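Erkeck 宿泊棟 寝具更新・客室整備事業
助成事業 中間報告書

提出日:2025年5月9日
提出先:Kumitz 地域宿泊助成基金 事業担当 御中
提出者:Erkeck 宿泊棟 運営事務局

1.はじめに

いつも私たちの事業にご理解をいただき、まことにありがとうございます。本報告書では、4月の一か月間に行いました寝具の更新と、客室のベッド整備の作業について、ご報告いたします。前回の書面では説明が足りなかったところがあると、ご指摘をいただきました。そのため今回は、作業の内容を少し細かく書くようにいたしました。日本語の表現に不自然な点がありましたら、どうぞお許しください。

2.購入したもの

助成金により、シーツ108枚を購入いたしました。購入先は Bustos リネン商会です。色はすべて白系で統一いたしました。以前は部屋ごとに色と大きさが違っておりましたので、洗濯のあとに分けることが大変で、棚に戻す場所もよく間違えておりました。色を一つにしましたことで、この問題はかなり小さくなったと考えております。

あわせて、マットレスの保護パッドを60枚購入いたしました。保護パッドは洗濯の回数が少ないため、シーツより枚数を少なくしております。納品は4月の前半に終わり、事務局で一枚ずつ縫い目と大きさを確認いたしました。縫い目のほつれがありましたシーツ2枚は、購入先にすぐ交換していただきました。交換の費用は発生しておりません。

3.客室整備の進み具合

宿泊棟には客室が全部で17室ございます。4月の終わりまでに、すべての部屋で古いシーツを外し、新しいものに替えました。古いシーツのうち、まだ使えるものは洗って保管し、いたみの大きいものは掃除用の布に切りました。

作業の順番は次のように決めました。最初に枕と掛け布団をベッドから外し、椅子の上に置きます。次に保護パッドをしき、四つの角のゴムをマットレスにかけます。そのあとでシーツを広げ、中心を合わせてから、頭の側、足の側、両方の横の順に整えます。最後に手のひらで表面をなで、しわを外側へ送ります。

作業の中でいちばん時間がかかりましたのは、角の始末です。今回のマットレスは前のものより厚みがありますので、角のところで布が余りやすく、そのまま下に押し込みますと、かたまりになってしまいます。

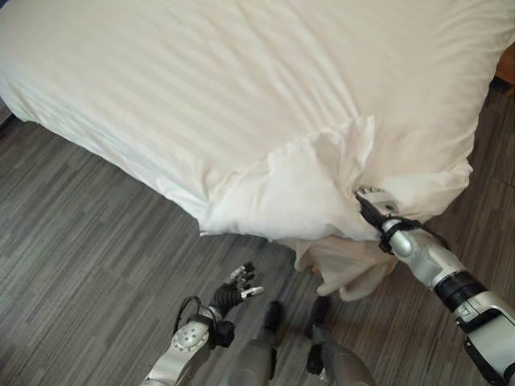 余った布は、一度角のところでつまんで持ち上げ、横の面にそわせてから下に入れるようにいたしますと、比較的きれいに仕上がります。ただし、強く引きすぎますと反対側の角が外れてしまいますので、力の加減が必要です。このやり方は手順書の第二版に書き加えました。手順書は各階のリネン棚の扉の内側にはっておりますので、作業の途中でも見ることができます。

また、シーツのすそが床につくことについても話し合いました。床に長くついていますと、すぐに汚れてしまいます。今は、足の側から先にすそを入れてしまい、それから横に移るようにしております。この変更のあと、洗い直しに回すシーツは減ったという声が、洗濯の担当からありました。まだ正式な記録はとっておりませんので、次回の報告までに記録用紙を用意いたします。

4.洗濯と保管

洗濯は、これまでと同じく Vurex 共同洗濯場に委託しております。新しいシーツは最初の洗いで少し縮むと聞いておりましたので、使い始める前に全部を一度洗いました。縮みはありましたが、マットレスにかけることに問題のない程度でした。

保管については、一つ困ったことがございました。保護パッドは厚みがあるため、たたんでも場所を取り、今の棚には全部が入りません。現在は一部を事務局の奥の部屋に置いておりますが、各階から取りに行くには遠いです。棚板の高さを変えれば入る見込みですので、まず二階の棚で試してみるつもりです。この費用は助成金からではなく、私たちの通常の予算から出します。

5.予定と違った点

申請書では、シーツと同時に枕カバーも替える計画でした。しかし、希望しておりました生地の入荷が遅れているとの連絡を受けましたので、枕カバーの購入は次の期間に移しました。そのための金額は使わずに残してあります。別の生地に変えることも検討いたしましたが、シーツと質感が大きく違いましたので、待つことにいたしました。もし費目の変更届が必要でしたら、お知らせくださいますようお願いいたします。

もう一つは、作業の説明会です。計画では一回だけ行う予定でしたが、勤務の時間が合わない者がおりましたため、同じ内容で二回行いました。場所は空いている客室を使いましたので、追加の費用はございません。説明会では、書面だけでは分かりにくいという意見が多く、特に角の折り方は、実際のベッドの前で練習する時間を長くいたしました。

6.次の期間の予定

枕カバーの購入を終えること、二階の棚の高さを変えること、洗い直しの記録を始めることを予定しております。宿泊のお客様への短いアンケートにも、寝心地についての質問を加えたいと考え、今、文面を準備しております。できあがりましたら、印刷の前に一度お送りいたします。

購入に関する領収書の写しと、納品書の写しは、別の封筒でお送りいたしました。お手元に届いていない場合や、枚数の記載に分かりにくいところがある場合は、事務局までご連絡ください。引き続き、どうぞよろしくお願い申し上げます。

Erkeck 宿泊棟 運営事務局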